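Cell Attendant, Noltton site

Rusetti is hiring an attendant for the kettle cell at Noltton. The cell has one two-arm machine, the Pedier, which learns kitchen tasks from recordings of people's hands. You will keep it set up, clean and running. Shifts start at 7 a.m.

What you will do

1. Set the counter before each run: kettle, power base, water bottles.

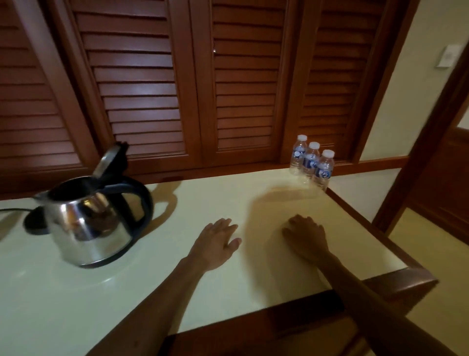 2. Check the grippers and wrist cables, and replace worn finger pads. Log each change.

3. Record hand demonstrations when the Pedier needs retraining on a part of the task, such as handling the lid. Expect roughly 100 a week.

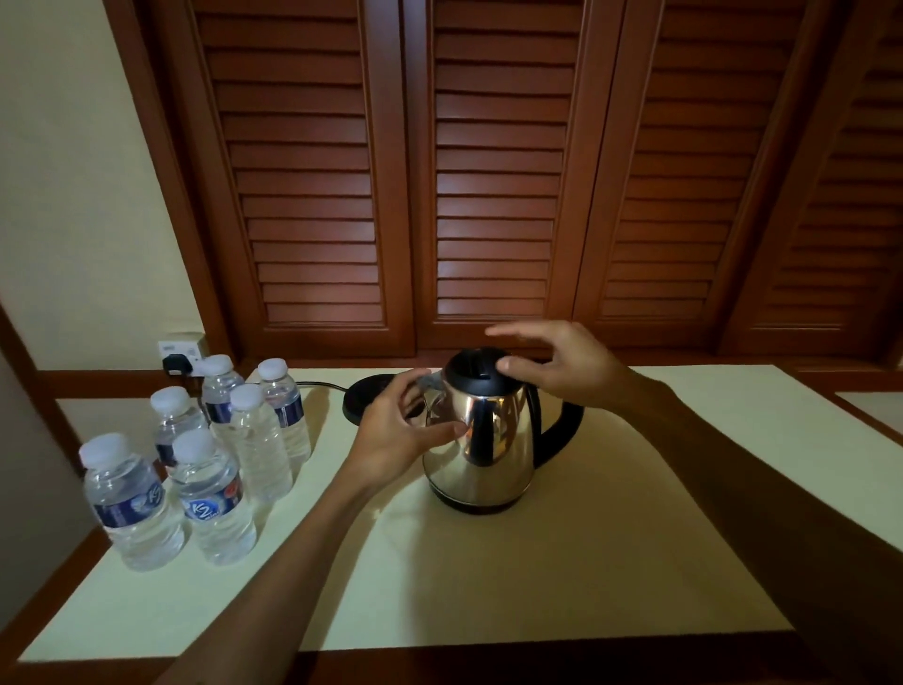 Demonstration by hand: kettle off its base, lid on.

What we ask

2 years of bench or machine maintenance work. Steady hands. You can lift the arm covers with a partner.

Training takes 3 weeks at our Penrose shop and begins in September. Apply to Jaanus Kļaviņa, cell lead, at the Noltton front desk.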